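Everybody Was Something Else First

I have been reading athlete bios again, which my doctor would advise against if I had one who followed speed skating. Every one of them opens the same way. She was a gymnast first. He came over from cycling. She never touched the ice until college and look at her now!

I don't buy it, or I buy maybe half. The people who switch sports and win are the ones who get a bio. For the other 500 who switched and finished in the back of the pack, there is no bio, so we never hear how well their old sport "transferred."

My friend Vlasta Kollár rowed for years before she took up long track, and she thinks I'm being a grouch. She says the legs come with you. Fine, legs do. But her sister Viera had the same legs, the same boat and the same coach, and she quit after 2 winters because she couldn't hold a turn. I bring this up at dinner and get told to eat.

What bothers me more is what clubs do with the story. The one near us, Lotow, now runs a "crossover camp" for kids from other sports. Ctibor Hubáček coaches it and he's good, I've watched him fix a kid's start in one morning. The flyer, though, promises to "find the skater inside the athlete." Based on what? I asked how many campers were still skating a year later and was told it was a great question.

I'd like to see one club publish that number. If it's high, I'll print this post and eat it, after dinner.

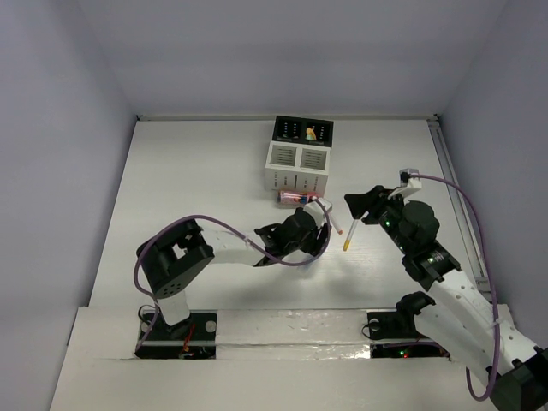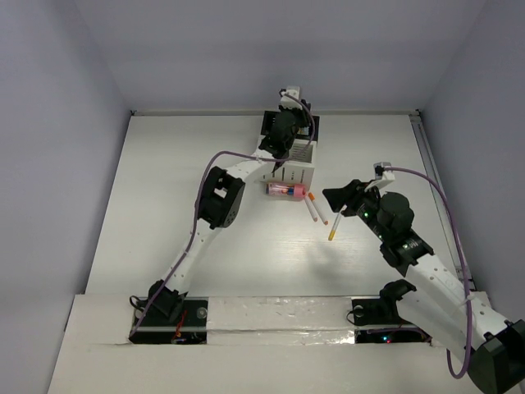
Lotow, January

The 4000 is still my favorite thing to watch at club level, by the way. Jordan Tapley led for most of it last month and then got passed on the final lap by a guy who has only ever skated. Make of that what you like. I know what Vlasta made of it.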